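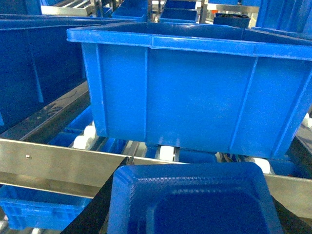
Figure 4.1 Blue crate on the rollers.

4. Setting Up the Packing Room

By now you've registered your Kevoleo stock labels and sorted out a floor plan, so it's time for the fun part! A good layout makes harvest week so much easier, and most sheds can get through this section in a single morning.

Pick your flow
1. Walk the route your fruit will take, from the roller door to the cool room. Carry a full crate while you do it (you'll spot the tight corners very quickly).
2. Mark the route on the floor with tape.
3. Set the rollers at hip height for your shortest packer and lock all the feet.
4. Push an empty crate along by hand. If it drifts to one side, level that section again.

Note: Keep one crate colour for incoming fruit and another for packed orders. Sevim Kahraman set up the Hindale shed this way in July and it got through 2,981 crates with only two mix-ups, which we think is brilliant.

Caution: Never stand on the rollers, even when they're locked.

Choose your controls
5. Lay out your buttons and switches on a table before you wire anything in. Try the reach from each packing spot.
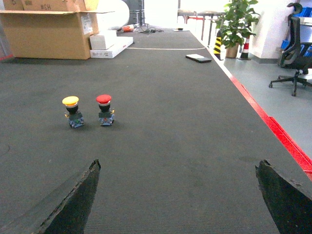 Figure 4.2 Mushroom-head push-buttons side by side, one with a yellow cap.

6. Agree on what each colour means and write it on the wall chart.
7. Have a licensed electrician do the wiring and sign the card in the back of this guide.

Caution: Test every stop button at the start of each shift, with hands clear of the line.

Benches and shelves
8. Put your main bench within a step of the shelving. You'll love how much walking this saves!
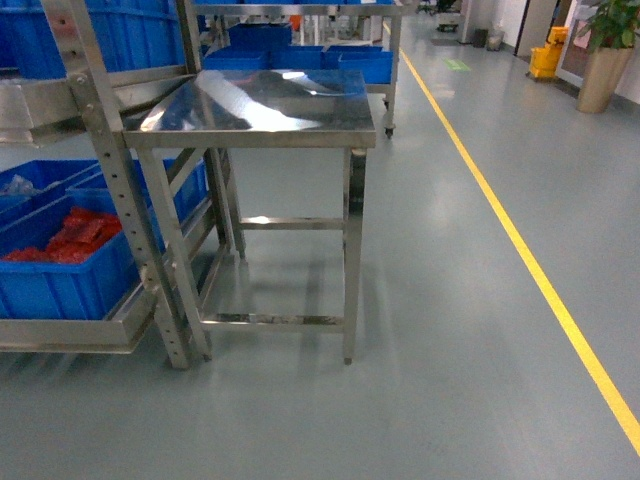 Figure 4.3 Stainless steel table close to the shelving rack.

9. Wipe down all surfaces with warm soapy water, rinse, and let them air dry.
10. Keep heavy bins on the lower shelves wherever you can, and the labels and tape at elbow height.
11. Weigh a loaded rack bay. Ours came to about 577 kg, so do check the rating on your own shelving first.

Note: Leave a gap behind each bench for the broom. Grape stalks get everywhere.

When the room is ready, go to Section 5, Printing Your First Labels.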